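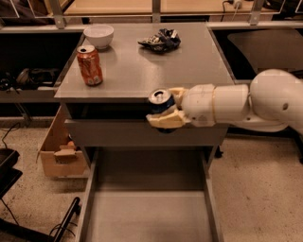
가구 박람회 다녀온 얘기 빨리 적어둠. 안 적으면 다음 주면 다 까먹는다. 지난번 것도 결국 안 썼고.

4월이라 덜 붐빌 줄 알았는데 아침 9시에 벌써 줄이 길었음. 입장권 바코드 안 읽혀서 옆 창구로 감. 거기서도 안 읽힘. 결국 이름 불러주고 들어갔다. 커피는 못 마심.

이번에 간 목적은 딱 하나, 매장에 넣을 수납장 거래처 찾기. 소파랑 침대는 올해 안 건드리기로 했다. 작년에 들여놓은 3인용이 아직 창고에 있음... 말을 말자.

제일 먼저 Grillwood 부스. 여긴 원래 식탁 쪽으로 알고 있었는데 올해는 벽면 하나를 통째로 서랍장으로 채웠더라. 서랍 레일이 부드럽다. 끝까지 밀면 살짝 잡아주는 느낌. 손잡이는 별로. 너무 얇아서 손가락이 아픔. 손잡이만 바꿔서 주문할 수 있냐고 물어보니까 된다고는 하는데 추가금 얘기는 자꾸 피함. 메일로 준다고 했는데 아직 안 왔다.

그 다음 Uysal. 통로 맨 끝이라 찾느라 한참 걸음. 원목 위주고 마감이 좋다. 모서리 만져보면 안다. 근데 최소 수량이 20개. 우리같은 작은 매장은 한 모델을 20개 받으면 둘 데가 없다. 색상 섞어도 되냐니까 두 가지 색까지는 된다고 함. 그래도 부담. 고민중.

점심은 전시장 안에서 해결. 우동. 비싸고 미지근했음. 다음엔 김밥 싸갈거다 진짜로.

오후 2시에 Róisín Tierney 씨를 Plornbridge 부스에서 만나기로 했는데 내가 홀을 착각해서 늦었다. 다행이 화는 안 내심. 이 회사는 조립식 수납장인데 박스가 납작해서 배송비가 확 줄어든다는 게 장점. 직접 조립해보라고 해서 해봤다. 옆판을 거꾸로 끼웠음. 설명서 그림이 너무 작다고 말씀드렸더니 그런 얘기 많이 듣는다고 웃으심. 그럼 고쳐주세요... 아무튼 샘플 하나 보내주기로. 문짝 경첩이 오래 버틸지가 궁금해서 매장 뒤편에 놓고 우리가 막 써볼 생각.

Losdale은 사실 갈 계획 없었다. 지나가다가 의자가 있길래 앉았는데 거기서 Mogens Ladefoged라는 분이 말을 거심. 디자이너라고 함. 의자 팔려는 줄 알았더니 계속 납기 얘기만 하셨다. 요즘 바이어들이 디자인보다 언제 오냐를 먼저 묻는다고. 맞는 말이라 좀 찔림. 나도 하루종일 그것만 물어보고 다녔는데. 협탁 카탈로그 받아왔고 가격표는 따로 요청해야 된다. 협탁은 생각보다 괜찮았음. 높이가 낮은 편이라 요즘 나오는 낮은 침대랑 맞을 듯.

전체적으로 느낀 거. 밝은 색이 줄고 중간톤이 많아졌다. 다리 있는 수납장이 계속 강세. 로봇청소기 때문인지 다들 밑이 들어가는 높이를 강조함. 대신 다리 때문에 높이가 올라가니까 맨 위칸이 애매해진다. 우리 손님들은 어머니 세대도 많아서 이거 은근히 중요한데 물어보면 대답이 다 시원찮음.

그리고 가격. 다 올랐다. 안 올랐다는 곳은 배송비가 올랐다. 계산기 두드리다 중간에 포기하고 일단 카탈로그만 챙김. 가방 끈 끊어지는줄.

아 그리고 신발. 새 신발 신고 간 내가 잘못이다. 마지막 홀은 거의 못 봤음. 조명 쪽이었는데 다녀오신 분 있으면 어땠는지 댓글 좀 부탁드려요. 스탠드 조명 몇 개 들여놓고 싶은데 감이 없음.

할 일 정리
Grillwood 손잡이 추가금 다시 물어보기
Uysal은 색 두 가지로 갔을때 창고 자리 재보기
Plornbridge 샘플 오면 조립 시간 재기 (이번엔 옆판 제대로)
Losdale 협탁 가격표 요청

명함 어디 뒀는지 찾아야 되는데 일단 자야겠다. 샘플 오면 그때 사진이랑 같이 다시 올릴게요.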